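4.2 Open day at the Jiseldale site

The second round of observations took place during an open day in March. The Hapeta arm had been running at Jiseldale since the previous fall, but until then only staff had worked near it. Visitors came through in groups of 15, and 50 people agreed to fill out the short form before and after the demonstration. The form was the same one used at the Fisten site, with one item on noise removed.

Each demonstration had 3 parts. An operator first moved the arm slowly through its range with no object in the hand. The hand was then opened and closed several times at low speed. In the last part, visitors could ask for a motion to be repeated or stopped. We had planned to include a handover task, but the safety review did not clear it in time, and it was left for the Zasar trial (Section 5).

Groups stood behind a floor line and could move along it freely. Most people started near the operator's desk and drifted toward the hand once the fingers began to move. Questions followed the same pattern. Early ones were about cost and power use, and later ones were almost all about grip – how hard the fingers press, and what happens if the power goes out. The operators answered from a shared sheet so that groups heard the same facts.

Wrist camera views were saved during the sessions. Figure 4 gives one of them, with the hand near a window and film wrapped around the lower forearm.

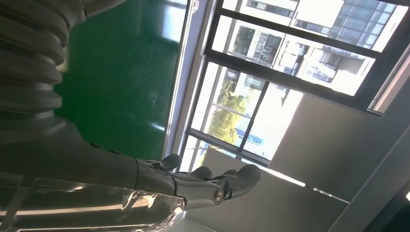 Figure 4. Forearm and hand at Jiseldale, wrist camera view.

One visitor wrote on the form that the slow movements made her more uneasy than fast ones would have, and that she would have liked to hear each motion announced before it started. Similar comments appeared on other forms from the morning groups. For the afternoon groups the operator named each motion aloud. We did not change the form between sessions, so the two halves of the day can be compared, although the groups were not assigned at random.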